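Sleep and the Body Clock
Handout 4, evening class, July 2023
Notes by Randi Sundqvist

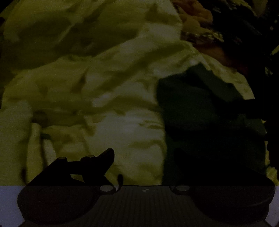 Fig. 1. Crumpled bedding in dim light.

Hi all. I've typed up what I said last time plus the bits I skipped when we ran over, so if you missed it you should be able to catch up from this. Read it before we get to shift work, and bring your sleep diary even if it's half empty (mine usually is).

Two things that make you sleepy

I like to start with two separate systems, and I'll keep going back to them for the rest of the course. The first one is sleep pressure. From the moment you wake up it builds, hour after hour, and it goes down again when you sleep. Part of the story is a chemical called adenosine, which collects in the brain while you're awake. Coffee works by blocking the spots where adenosine would normally attach. The adenosine is still there, though — so when the caffeine wears off you can feel it all at once.

The second is the body clock. It sits in a tiny area deep in the brain with a horrible name, the suprachiasmatic nucleus. Write SCN, everyone does. It runs on a cycle a bit longer than 24 hours in most people and gets nudged back into line every day, mostly by light.

Volodymyr asked why he feels more awake at 9 p.m. than at 3 in the afternoon, when he's been up for longer. Great question! The clock pushes hardest for wakefulness in the early evening, and it covers up a lot of the sleep pressure that has piled up by then. When that push drops off later on, you feel the pressure properly. The afternoon slump is partly the clock too, so please stop blaming lunch for everything.

Light, and when you get it

Bright light in the evening tends to push your clock later. Bright light in the morning tends to pull it earlier. Same light, opposite effect, and this is the part people mix up on the quiz every single term. Draw yourself a timeline and stick it inside your notebook.

Indoor lighting is much dimmer than it feels. Your eyes adjust so well that a kitchen and a cloudy sidewalk don't seem that far apart, but outside usually wins by a mile. If you want morning light, go out and get it. I walk to the far bus stop, and 10 minutes of that does more for me than sitting near a window with the radio on.

Naps

I'm pro-nap, with conditions. Keep it short and keep it early. A long one can drop you into deep sleep, and waking up from there gives you that heavy, stupid feeling called sleep inertia. It can hang around for 60 minutes on a bad day, longer if you're badly short of sleep. A late nap also uses up some of the pressure you were saving for bedtime.

Your diary

Fill it in for 3 more nights. Write down when you turned out the light, when you think you fell asleep, any wake-ups you remember, and when you got up for good. Guess — please don't lie there checking the clock for me. Add caffeine and naps in the margin. Märta wanted to know if a watch reading counts. You can add it in a second column, but I still want your own guess first, and we'll compare the two in class.

To think about before next time

Why is flying east harder for most people than flying west? (Go back to the length of the clock's cycle.)

What happens to each of the two systems if you stay up all night, and why might you feel a little better around breakfast?

Cuiping has the spare diary sheets if you've lost yours. Room's the same as before, and the side door sticks, so push.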